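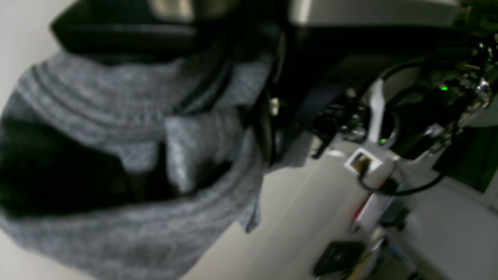 Gray knit fabric at the work cell, with the arm and its cabling at right. Wrist camera view, Figueroa open day.

Open day at Figueroa: garment handling

Members who signed up for the spring visit spent an afternoon at the Figueroa building, where Cendeo runs its garment handling work. The group was limited to 20 by the size of the lab. Doors opened at 1 p.m. and the first demonstration began at 1:30. This report covers the folding cell and the question period. The conveyor sorting line was not running and was shown only on slides.

Cendeo supplies handling cells to commercial laundries and to returns centers for clothing retailers. Its current project, Skesari, deals with the step between the bin and the folding machine. Most folding machines already do their job well if the garment is fed flat and square. Getting it flat and square is still done by hand at nearly every site the company has surveyed, and it is the step where throughput is lost.

The approach is to split the job into short motions: find an edge, grip it, lift, move, release, look again. Each motion is chosen from the camera images taken at the end of the last one. There is no stored model of the garment. According to the engineers, an early version did fit a shape model to the cloth, and it was dropped when the fitting took longer than the fold. The present version works from learned examples, recorded by operators who guide the arm through the task by hand controls.

Grip force was the subject of the longest discussion. Knit cotton stretches along one direction more than the other, and a pinch that holds a single layer securely will often bring up the layer beneath it as well. The fingers have to close on a ridge of cloth pushed up from the table. If the tips press too hard on the way down, the ridge does not form and the pads close on nothing. If they press too lightly, they slide over the surface.
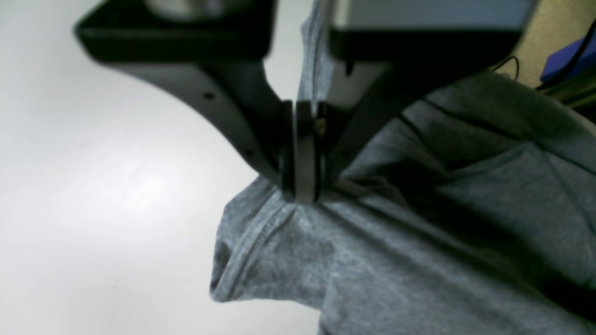
Hems are the preferred target for this reason. A hem is thicker than the body of the shirt, it keeps some of its shape when lifted, and its stitching gives the camera a line to follow. The drawback is that a hem tends to roll. A rolled hem looks like an edge from directly above but may have another layer tucked under it, and the cell has to decide whether to unroll it first or grip and shake. Cendeo is testing both. Unrolling is slower and more reliable. Shaking works on light shirts and does poorly on anything ribbed.

The wrist camera is mounted close to the fingers, so its view of the contact point is good and its view of everything else is limited. Heavy fabric bunched near the lens can fill much of the image. A second view is needed to tell the system where the rest of the garment lies. Several members asked about depth sensing. It has been tried, and the reply was that the thickness of one folded layer is close to the noise of the sensors that fit the budget.

A cycle at present is allowed up to 30 motions before the cell gives up and returns the garment to the bin. The company would like to bring that limit down to 20 before a site trial. Fingertip pads are treated as a wear part and changed after 6 shifts. The pads come from Dandix, and a change takes 4 minutes including the check on alignment. One member with laundry experience noted that lint would probably shorten that interval in a working plant. The engineers agreed and said that they have no plant data yet.

Questions on safety were brief. The cell runs at reduced speed with people in the room, and the production version will be fenced. Questions on price were not answered. Asked about towels and sheets, the staff said that flat goods are well served by existing equipment and are outside the scope of Skesari. Socks are also outside the scope.

The slides on the sorting line will be sent to attendees once Cendeo has cleared them. Members who want a copy and were not on the visit should write to the section office by the end of May. A return visit is being discussed for October, when the unrolling and shaking methods are due to be compared on the same set of garments. Places will again be limited, and members who were on the waiting list this time will be offered them first.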